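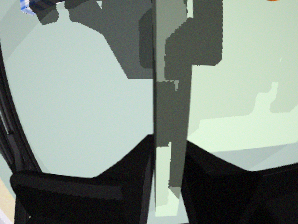

Gray finger, close up.

The Idwood switchover, or where did my bus go

As of February the number 3 no longer stops at Cartwright Street. Those of you who wait there already know this, having waited. The operator, Constead, put up a notice explaining the change on the pole at the next stop along, where it can be read by people who have caught the bus.

The new timetable was meant to make things simpler. There used to be two routes through Idwood, the 3 and the 111, and they went to different places. Now there is the 3 and the 188. They share most of a route and leave the Galleck Road depot at the same minute, so that if you miss one you have the comfort of having missed both.

I wrote to Constead in the spring and got a kind reply telling me my feedback on the parking garage had been passed along. I wrote again, mentioning buses in the first line this time, and was sent a survey. It wanted to know how likely I was to recommend the 188 to a friend. I have a friend who rides it. We don't talk about it. 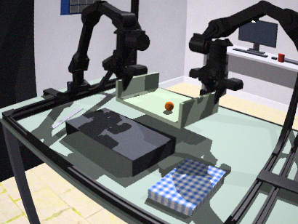 Two black arms and a pale green tray.

Marta Hordiienko went to the open session at the library and took notes, bless her. The short version is that the Cartwright Street stop was dropped for “low boardings.” The boardings were counted during the weeks the sidewalk was dug up and the stop was closed. Marta raised this. She was told it was a fair point, and it was written on a large sheet of paper under the heading Fair Points.

There was also talk of a shelter at Galleck Road, with a bench. The drawing shows a bench you lean on, tilted a little so you don't get too attached to it.
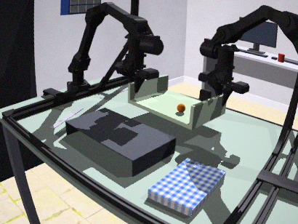

None of which helps if you have groceries. The walk from the new stop to the Cartwright end is uphill, and in the rain it feels like a personal matter. Severyn Zakharchenko has been giving rides to anyone he spots with bags – he'd like it known that he drives a blue car and isn't trying to abduct you.

Comments on the timetable are open until 12/06/2022. Please send some, even short ones. If you can, say which stop you use and what time you need to be somewhere, as “it's terrible” apparently goes in a separate pile.

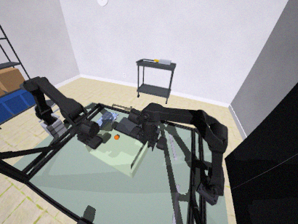 Anoma Matubbar writes that she likes the 188 very much, that it gets her to the clinic without changing, and that some of us only notice a bus when it's taken away. Fair point. I've put it on the sheet.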